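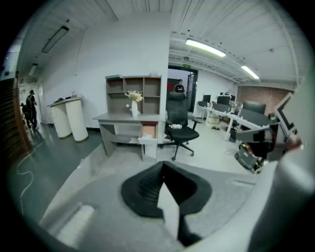 Residue on inside windows after squeegeeing - what am I doing wrong?

Posted by Efua Gyamfi

I do the inside glass at a small office in Plaltthorpe two evenings a week. It's mostly partition glass and a long run of windows on the parking lot side. For years I used a spray and a roll of paper towels and was told it looked fine, which I now suspect was politeness.

In November I bought a proper squeegee, a 14-inch Lurnar, and a sleeve to go with it. The glass looks perfect when I leave at night. Then the morning sun hits it and there are thin gray lines down every pane, plus a sort of haze near the bottom. The office manager has started greeting me with the word "streaks."

I'm using warm tap water and dish soap, a good squirt to a bucket. I change the water when it looks dirty. I have tried going slower, going faster, and pressing harder. Pressing harder made a noise I would not like to repeat in front of people.

Is it the rubber, the soap, or me? Our water is hard enough to leave a crust in the kettle, if that matters.

Adom Gbeho

Mostly the soap, a bit the rubber, and I'll leave you out of it.

"A good squirt" is enough to wash a Thanksgiving turkey pan. For a bucket you want a few drops, and you want to add them after the water so you aren't cleaning with foam. The haze at the bottom is soap that ran down and dried there. Go over everything once with plain water first, too. If you've been on spray for years there is a layer of old product on that glass, and every time you wet it you wake some of it up.

Lines that show in the same place on every pane are a nick in the rubber. Run a fingertip along the edge (take the rubber out of the channel first) and you'll feel it. Flip it over and use the other edge. When that one goes, buy a new strip. Don't trim it with kitchen scissors. I have done this, and the result was a squeegee that drew pinstripes.

Wipe the blade on a dry cloth after each pull and overlap your strokes by a couple of inches. Pressing harder only bends the edge over so it skips. Light hand, steady angle, and dry the sill last.

Hard water is less of a worry indoors than out, as long as you're taking all of it off the glass. It's the drops left behind that make spots. If the corners bother you, use a barely damp cloth on them.

Fuseini Appiah

vinegar

Ewurabena Atinga

I'd go along with Adom except on the cloths. Check how you're washing yours. I had the same haze for most of a winter and blamed my water, my squeegee and at one low point the glass itself. I had been putting my cloths through with fabric softener, so I was polishing the windows with a thin coat of spring meadow. Wash them hot, no softener, and keep the glass ones apart from the desk ones.

Also, look at the panes from the side with a flashlight before you go home. It's a depressing five minutes but it beats hearing about it from the office manager.

Efua Gyamfi

Found the nick, right in the middle of the strip. Also found the softener. Trying again tonight with three drops of soap and a flashlight. I'm holding the vinegar in reserve.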